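Chapter 3
Floors First

I learned to clean a room from the top down, the way most people do. Dust the shelves, wipe the table, do the floor last. That's fine advice for a room that's already in order. It's no help at all in a room where half the stuff is sitting on the floor, and in my experience that's nearly every room a new housekeeping student gets sent into on a Saturday morning.

So this chapter starts at ground level. We'll spend the first part on clearing, the second on sweeping and washing, and we'll save polishing and sealing for Chapter 4 (skip ahead if you like, but the practice tasks there assume you've done these).

When I had my first job, cleaning rental apartments for a little outfit called Watano, I used to walk in with my mop already wet. I was so proud of being quick! Then I'd find a fan in one corner, a bowl parked next to it, cords everywhere, and I'd mop around the lot of it. The tiles looked lovely in the middle and awful at the sides. My supervisor made me go back and do one apartment over, all 30 square meters of it, and I've cleared floors before touching water ever since.

What you'll be able to do by the end

You should be able to look over a tiled floor and decide what gets moved, what gets lifted and what stays put. You should know how to read the grout, pick a cleaner that won't hurt it, and work your way to the door without stepping on what you've washed. You'll also know how to handle the awkward things: standing fans, metal racks, anything with a cord.

Words to know

Clear path: a stretch of floor wide enough to work in without bumping anything. I like two good mop widths.

Grout line: the narrow strip between tiles. It soaks things up more easily than the tile does, so dirt tends to settle in there.

Holding spot: the place you put things while you clean. A bed, a counter, the hallway. Pick it before you pick anything up.

Dry pass: sweeping or vacuuming before any water comes out.

3.1 Looking before you lift

Stand in the doorway and give yourself a minute. Look at the corners first, and then along the walls, because the middle of a floor is usually the easy part. A big open patch of tile can fool you into thinking the job is nearly done.

Fans deserve a special mention. Unplug a fan before you move it, wait for the blades to stop, and carry it by the stand or the handle, never by the grille. I've bent a grille doing it the lazy way — it rattled all summer. Racks are different. If a rack is heavy or loaded, leave it where it is and clean under it with a flat mop. Bowls and basins are the simplest of all, as long as you check what's in them before you tip them!

Large tiles are kinder to a beginner than small ones. There's less grout to scrub, and you can use the tiles themselves to keep your place. When the lines run at a slant to where you're standing, follow the wall with your mop anyway and let the pattern do what it likes. I spent a whole afternoon once trying to mop along diagonal lines and ended up in the wrong corner with no dry way out.

Try it yourself

Choose a floor at home, tiled if you have one. Before you move a thing, write down where each item will go and which cords need unplugging. Then clear it, and see how close your plan came. Keep the page, as we'll come back to it in 3.2 when we set up for the dry pass.
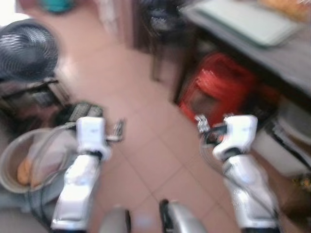
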